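Search this blog
Type and hit enter

What the arms changed for us at the packing bench

2019-12-17
5 minute read

I promised a couple of you I'd write something about the robots once they'd been in long enough for me to have an opinion that wasn't just panic. They came in April, so I guess I'm out of excuses!

Quick background if you're new. I work at Cukodura, we make and ship small home goods and toys, and there are 53 of us in the building. For years my bench did kitting – you take the parts for an order, clear off whatever wrapping they came in, sort them and pass them down the line. On a big day that was 300 kits, and by the end of it my wrists felt like somebody else's.

Then management signed with Nollex, and we got arms. My first thought was the same as everybody's, which was okay, who's going? We had a meeting about it in the break room and it was not a fun meeting. What we were told was that no jobs would be cut in the first year, and so far that's held. I'm not going to pretend I know about year two.

What I didn't expect was how much of my job would turn into teaching. The arms don't show up knowing what a block is. Somebody has to guide them through the motions over and over (and over), and it makes a lot more sense to use the people who've been doing it by hand. So I spend a good part of my week on practice runs with little wooden blocks and bits of clear plastic, and I've gotten weirdly competitive about it.

Clear plastic is my nemesis, by the way. I can pick up a crumpled sheet without thinking, I just pinch and go. Try explaining that to something that works off a camera. You can see straight through the stuff to the pattern on the table, and then there's a big streak of glare on top, and I've stared at enough of those views now that I have real sympathy for the machine.

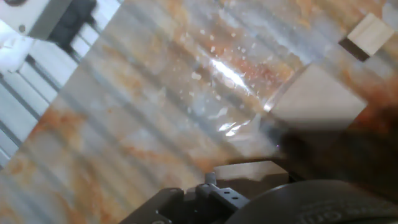

The good, the bad and the boring

Good first. My wrists are so much better. I used to ice them after dinner and I haven't done that in months. I also got a pay bump for the training work, after we asked for it (twice), and I've learned to read an error log, which my kids think is hilarious.

The bad is harder to put into words. The bench used to be a loud place. You'd have four or five of us shoulder to shoulder, talking about whatever, and the day went by. Now we're spread out, one person to a station, and you're concentrating on the arm so you don't really chat. I miss that more than I thought I would. A couple of the older folks moved over to shipping just for the company, and I get it.

And boring! Wow. When a run goes wrong you set everything back up and start again, and some mornings I've done 80 of them before lunch. My advice if your workplace is about to do this – ask early who does the resetting, and ask for it to rotate. We do 10 days on and then swap, and it took some grumbling to get there.

Would I go back? To the people, yes. To the kits, no thanks. The Nandlow site gets theirs next, and I've been asked to go help out for a few weeks, so I'll let you know how it goes over there. I've already warned them about the plastic.

Related posts
My first week on the Yammine scheduling software
Break room coffee, ranked
Things I keep in my locker
Why I finally said yes to the early shift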